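Workshop bench and small items check - with my comments
Site: Nustbridge, back workshop
Checked by: Hongmei Tang
Date: Sat 24 July

Morning all. I've done the full walk round this time, so it's a bit longer than the February one (sorry Kosmas, I know you like a single page). I've put OK where I'm happy, LOOK where I'd like another pair of eyes on it, and DO where something needs sorting before the next check.

1. Doors and walkways - OK
Main door opens fully and shuts on its own. The side door still sticks at the bottom but gives with a decent shove. I walked the whole route to the fire exit with a box in my arms and didn't clip anything, which is better than last time!

2. Extinguishers - OK
Both tags in date, pins in, gauges in the green. The one by the sink has been hung back on its bracket. Thank you, whoever that was.

3. Extension leads - DO
The Pastov reel by the shelving has a nick in the outer sleeve. I've taped a note to it and put it in the cupboard. Please don't take it out again because it's handy - I've ordered a new one from Triantafyllou and it should be with us in 4 days.

4. Shelving and storage - LOOK
Top shelf is fine for weight, but the heavy tins have crept up there again. Anything over 6 kilos goes at waist height or lower. I moved the two worst ones and left the rest for Kosmas Chrysikopoulos, who has the longer arms and the better back.

5. Packaging and boxes - DO
Cardboard boxes on the left behind the marble-patterned table, with a crumpled clear plastic bag by them. Bags like that slide terribly underfoot, so could it go in the recycling sack? Flatten any boxes we aren't keeping, please.

6. Glasses and other breakables on work surfaces - DO
My annual moan! Dark reddish-brown glasses, lying straight on the tabletop with the arms open and no case. Lenses scratch, arms bend, and a pair of specs is a miserable thing to lose to a careless elbow. If they're yours, they want folding and putting in a case. We have spare Nallell cases in the drawer under the kettle, so there's no need to go and buy one.
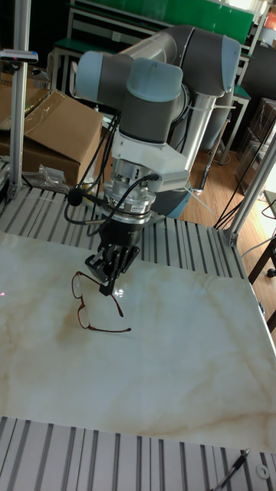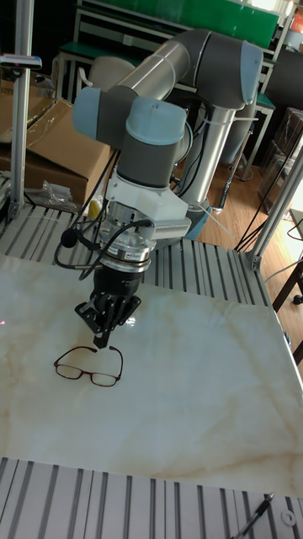
7. Small loose bits - LOOK
There's a little white washer at the front right corner, down by the slotted rails. Tiny, I know, but that's exactly the sort of thing that ends up in a shoe or a vacuum cleaner. Pop it in the fixings tub if it's going spare.

8. First aid box - DO
Plasters down to the odd-shaped ones again. Eyewash is in date. I've put a pack of 20 plasters on the shopping list, plus a new pair of blunt scissors as the old ones have wandered off.

9. Lighting - OK
All tubes working. The flicker over the sink has stopped since Kosmas changed the starter.

Anything marked DO, please write your initials next to it on the copy by the door once it's done. I'll be round again on my next shift to look at numbers 3 and 8.

Hongmei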